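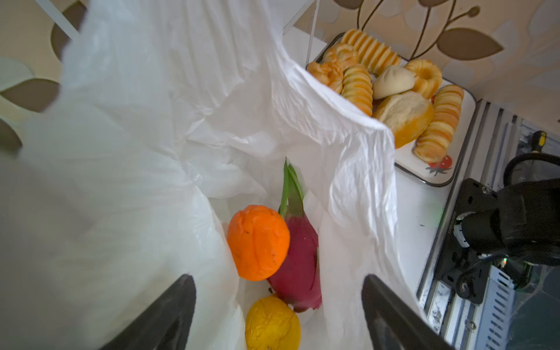

4. Pairing and setting up your Clelier controller

This section is for the Clelier wireless controller when used together with the Sternano console. If you have the wired model, please go to section 5. The text was revised on 2024-12-24 and replaces the loose sheet that came in boxes sold before September.

4.1 Before you start

Charge the controller until the light beside the port stays white. A blinking light means that it is still charging, and a light that is off means that the cable is not seated well. Use the short cable from the box for the first charge. Other cables will often charge the controller, but some of them carry no data, and then the console can not find the controller in step 3 below.

You will need:
the controller
the short cable
the console, connected to a television and switched on
your player name and password, if you already have them

4.2 First pairing

1. Place the console where its front panel is free. Do not put it behind a metal door or directly on top of another device.

2. Connect the controller to the left port on the front. The right port is for storage only.

3. Wait for the message "New controller". This can take a little while when the console has just been started.

4. Press the round Home button once. The light bar becomes blue and the controller gives one short vibration.

5. Choose the player who will use this controller. If the player is not on the list, select Add player and follow the screens.

6. Remove the cable. The light bar must stay blue. If it turns off, repeat from step 2.

Note: The console remembers four controllers. When you pair a fifth, the one which was not used for the longest time is removed from the list. It is not damaged and can be paired again in the same way.

4.3 Pairing without a cable

Use this method when the console stands in a cabinet, or when the left port is occupied.

1. On the console, open Settings, then Devices, then Add wirelessly.

2. On the controller, hold Home and Share together until the light bar blinks quickly. Release both buttons at the same moment.

3. Select the controller from the list on the screen. If several controllers are listed, compare the last digits with the label under the left grip.

4. Confirm with the cross button of a controller that is already paired, or with the television remote.

Caution: Do not hold Home and Share during a software update. The update stops and the controller must then be restored by cable (see 4.6).

4.4 Adjusting the sticks and triggers

The sticks are set at the factory to a middle value, and most players leave them so. To change them, open Settings, then Devices, then your controller, then Feel.

Dead zone is how far the stick has to move before the game reacts. A low value feels quick, but with an older stick the picture may start to drift. Increase the value one step at a time and test after each step.

Trigger travel goes from 1 to 100. At 100 you must press the trigger completely. For racing games we suggest to keep it at 100, because you brake more precisely. For shooting games many players prefer something lower.

Vibration can be weaker or off. Turning it off also makes the battery last longer.

Each player can save one set of values for every game. The console has room for 500 sets in total -- after this it asks you which ones to delete.

4.5 Light bar

The light bar shows which player holds the controller: blue for player one, red for player two, green for player three, pink for player four. You can make it dimmer, but it can not be switched off fully while you are playing. An orange light that breathes slowly means rest mode.

4.6 If something does not work

The controller is connected but the game does not react. Press Home and check that the correct player is active. Some games listen only to player one.

The light bar blinks and then goes off. The battery is too low to start. Charge it first, then try again.

The controller turns off when you sit far away. Move other wireless equipment from the console, especially a router. If the console is inside furniture, open the door while playing.

Nothing helps. Find the small hole on the back, near the left trigger. With the console off, press inside with a thin, blunt object until you feel a click, then pair again as in 4.2. Your saved sets stay on the console.

Caution: Do not use a needle or other sharp point. It can damage the switch, and such damage is not covered by the guarantee.

4.7 Battery care

The battery is made for about 2,000 charges. Keep the controller away from heaters and from windows in strong sun. If it will not be used for a long time, store it half charged -- not empty. Only a Van Beek service point may replace the battery. The nearest one can be found in the list at the back of this guide, and parcels may also be sent to the workshop in Sturnalthorpe with the repair form included.

Text: Doina Tomić. Checked against software by Drita Krasniqi.

Continue with section 5, Wired controller, or section 6, Headsets and chat.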